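Subject: Re: [swap-list] Postage for the autumn seed exchange

Hello all,

On the list it was written:

> I don't understand why we must change the postage rule again. Last year
> everybody paid a flat amount and it was fine. If I send only two envelopes
> of beans, why should I pay the same as a person who sends a full box of
> garlic? Also, please can somebody tell me if Turnum still accepts tubers,
> or only dry seed?

Thank you for this question. I will try to answer both parts, and I ask for patience with my English.

The flat amount was fine when most of us sent letters. Last season the Skestel group received 154 packets, and many were not letters any more but small boxes with bulbs and potatoes. The postage collected was 1635 and the postage paid was 1785. The difference was covered from the money for labels, and now there is no money for labels.
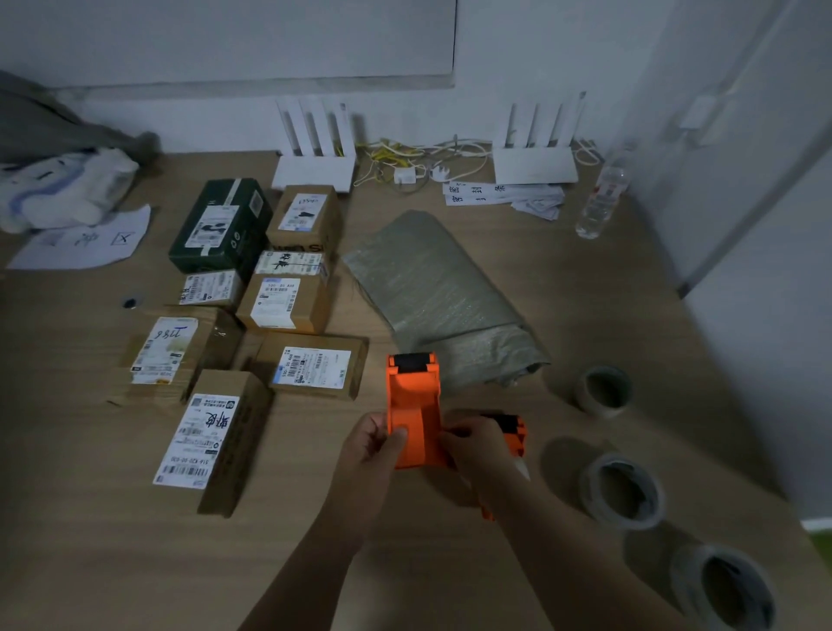 My proposal is that each member pays the real cost of the return parcel, by weight. For two envelopes of beans this will be less than before. For garlic it will be more, and I say this as a person who sends garlic. I would also like us to agree about packing. Small parcels in mixed sizes, like the eight on my desk, are no problem for the post, but each one must be closed with tape on all the open sides. Last year a bag of peas opened on the way to Larevow, and the peas were mixed with somebody's lentils.

About Turnum: they accept tubers until the end of November, if the soil is brushed off. Please do not wash them. Washed tubers arrived soft last time and had to be thrown away.

The steps for this season would be these:

1. Write the variety and the year of harvest on every packet, also on the inner one. Pencil is better than ink.

2. Put seeds in paper, never in plastic. Squash seeds should dry for 3 weeks before you pack them.

3. Close the parcel well. Clear packing tape is enough, and a tape dispenser with a handle saves much time if you send more than a few.
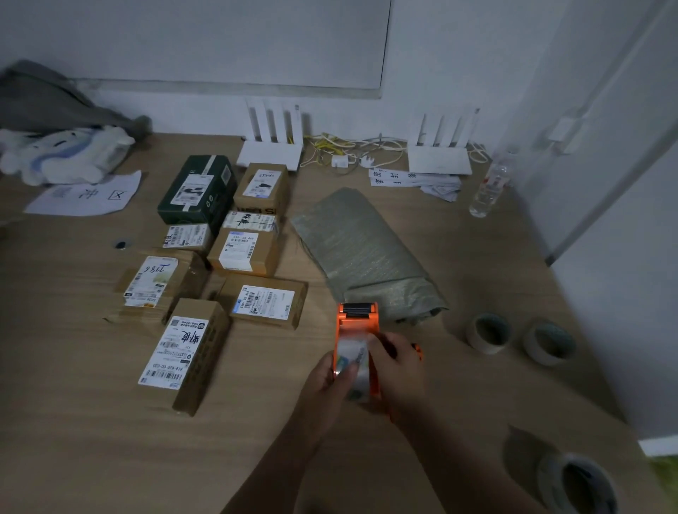

4. Send the parcel to Skestel if it has only dry seed, and to Turnum if it has anything that can rot.

5. Members in Queiroz can bring their parcels to the spring store as before. The door is open until six in the evening.

If you don't agree with payment by weight, please write to the list and not only to me, so the others can read it too. I would also like to know who still has the tall blue poppy, my own plants did not come back after the winter.

With kind regards from Queiroz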